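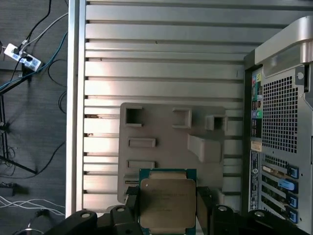 Why not just script it, came the first comment when we showed this at Piton, a computer goes together the same way every time. Pause here, let people nod. Then: it does until you swap the case! A cable drifts over, the light changes, and your script is lost.

- Say what Mimer is: our set of demonstrations of people steering the arm through desktop and server jobs
- 2662 kept so far, 475 of them around the CPU socket (my favourite part, don't go on too long) 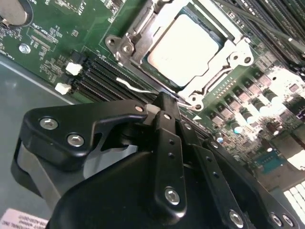 - Slow is fine. We used to tell operators to hurry and the examples were awful, all jerks and corrections.
- A fumble followed by a good recovery stays in. I really want people to write this one down.
- Labelling: one short sentence per attempt, in the operator's own words
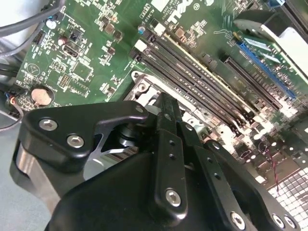
- Glare! Mention that we stopped fighting it. Stokholm's lab has big windows and so will yours.
- Vary the board, the angle and the starting pose. Change three things a day at most, or you can't tell which one hurt you.
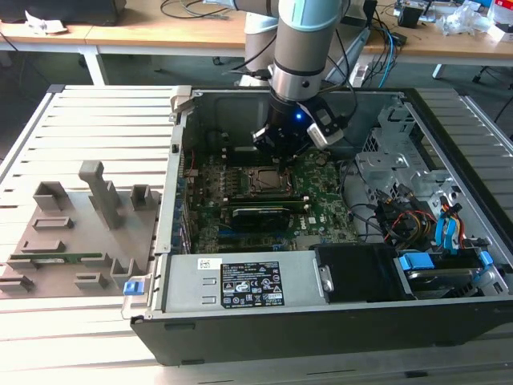 - Wrist view for the last few centimetres, fixed view for everything else. Both get saved with the arm's motion, on the same clock.
- Borkowska colour tags for the log files, if anyone asks
- Leave three minutes for questions, and ask who has tried this with laptops, I'd love to hear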